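Teaching an arm from a room that isn't there

5 minute read

When I finally got Regula Auer on the line she'd just made a pot of tea, and she apologised twice for the kettle before we got around to robots. She leads a small group at Frei that trains arms to pick up household things, entirely in simulation.

"We build the room first, and we're a bit house-proud about it," she told me. "Then we put out the crockery."

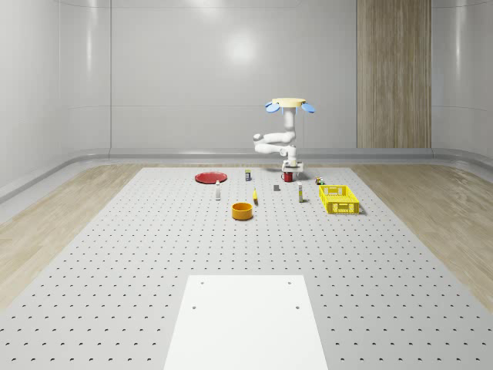 The crockery gets moved for every trial, she said, and so do the lights. Her colleague Hermine Gruber looks after that side of things, and 212 layouts went into the latest round.

"Hermine would happily do lighting all day," Regula said, laughing. "Shadows matter more than I'd ever have guessed!"

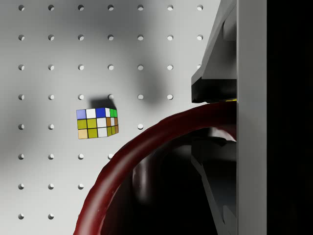 Their early version, which they called Alosska, learned from a single viewpoint and got muddled whenever the arm blocked its own view. Adding a close view from the wrist made a lovely difference, and grasps in simulation climbed to 96 per cent.

"I rang my mum," she said. "She asked whether it could do the dishes."

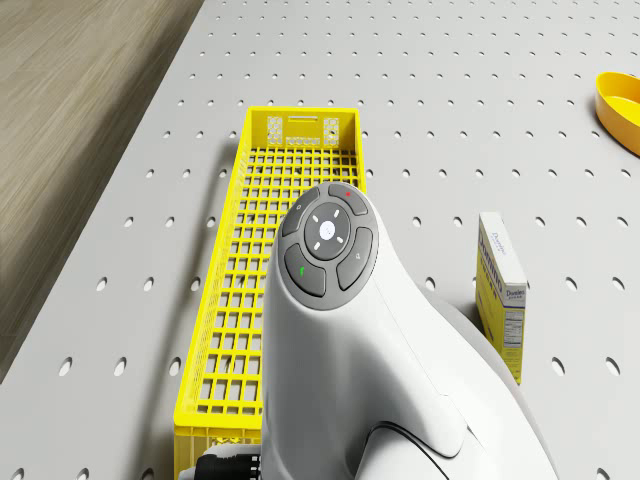 So does a good score in simulation carry over to a real kitchen?

"Some of it does, and we're still working out how much," Regula said. "Friction is the hard part. A real mug slips in ways ours doesn't, so we vary the grip and the weight and hope we've covered enough." They've set aside nine layouts the arm has never trained on, and she checks those before she believes anything. 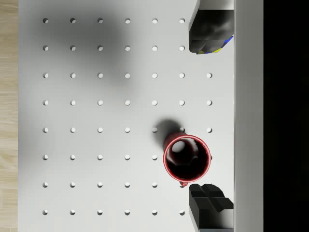
CLANMONT, April

I caught up with both of them again over sandwiches. Hermine had brought a notebook full of failed grasps, sorted by colour, and was keen to talk me through the lot (we got as far as the bowls). The next round starts once she's happy with the shadows.

Related
Asovton's patient approach to robot hands
What a simulated kitchen leaves out
Five questions about grasping

Contact us | © Clanmont Review | Back to top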